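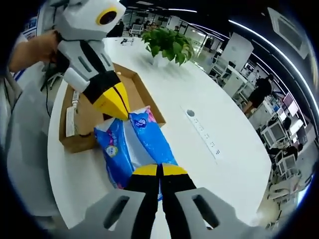 Drarkach started with a machine that dropped things, and the company has been about dropping things ever since. We test grippers. Other people design them, sell them and put them on brochures, and then somebody sends one to us and we find out what it does with a slippery package at four in the afternoon. Most of the work goes on at a big white table in an open office, with a potted plant at the far side and the blue plastic packages in and around a cardboard tray, and two yellow-tipped grippers held by hand over the lot. Customers who visit tend to expect a cage and a siren. We do own a cage. It's downstairs, and we'll get to it.

How we got here

Meenakshi Semwal and Girish Pandey met at Hellström, a packing equipment maker where she wrote control software and he fixed whatever the control software had done. In their second June there, a picking arm on the demonstration line let go of a carton in mid-swing. The carton cleared a guard rail, crossed an aisle and landed in a coffee station. It held 23 bags of dried lentils, and they did not stay in their bags.

The aisle was empty, so there were no injuries. There was a meeting, though, and the meeting decided that the carton had been "improperly presented." Girish asked who had presented it. The arm had. The minutes recorded this as a useful observation and moved on to parking.

The two of them spent the next several evenings working out what had really happened, mostly to be annoying. The arm judged its grip by how far the fingers had closed. If they stopped at the right width, it had hold of something. One of the finger pads had come partly unglued and folded over on itself, and the folded pad was just about as thick as the missing bit of grip. As far as the arm knew, everything was fine. It was holding a carton and a wad of its own rubber, and it went to full speed.

They wrote it up in nine pages. Hellström, to its credit, replaced the pads, added a second sensor and slowed the swing. It also made Meenakshi the person to call about such things, which turned out to be a full-time job that she was expected to do on top of her other one. She left the following year and took Girish with her, along with the folded pad. It's in a jar by our front door. Please don't open the jar.

What we do

You send us a gripper, or a whole cell, and a description of what it's supposed to pick up. We try to make it fail before your customers do.

The first round is done by hand. One of us holds the gripper and works through the goods, slowly, from bad angles, with wrappers overlapping and things hanging over the edge of whatever they came in. It looks like play and is quite hard on the wrists. You learn a lot about a fingertip by being the arm behind it.

The second round is in the cage, on a machine, at working speed. A standard run is 1000 picks. We cut the air supply during some of them and the power during others. We also fit worn pads, because new pads are a condition your equipment will enjoy for perhaps a week.

The third round is a report in everyday words. It says what broke, what nearly broke and what we'd fix first. We don't give scores or stickers. A sales manager once asked if we could supply a badge for the side of the machine, and we said we could supply the nine pages about the lentils.

The Prorik job

People ask about our own record, so it had better go on this page. Two years ago we tested a gripper called the Prorik and passed it. It went through the full run without a drop, and our report was very pleasant reading. In the field it began letting go of packages at pick 737 of a shift, give or take nothing at all. It was the same pick every time.

Our rig restarted the controller every 100 picks to save the log. The fault was a counter that only filled up if you left the thing switched on. We had been curing it ten times a run and congratulating it on its health.

We paid for the retest, wrote to every customer whose equipment had been through that rig, and repeated the work for anyone who wanted it. Most of them did. The rig now saves its log without restarting, and long runs go overnight on a Wednesday with one person in the building and another on the phone.

The rules of the shop

Anyone can press stop. You won't be asked to explain yourself until you've had a drink of water, and "it sounded wrong" is a full explanation.

The cage door switch is never taped, bypassed or held down with a screwdriver. Girish checks it every morning and signs the sheet. When he's away Meenakshi does it, and her signature is worse.

Near misses go in the same book as the real ones. The book is on the shelf next to Tostatport, our test log software, which we wrote ourselves and which has its own chapter in the book.

Working with us

We take up to four jobs at a time, and the waiting list is usually a month or so. Send worn parts if you have them, and the real packaging with the real wrappers on. Food is fine if it's sealed. We no longer accept lentils.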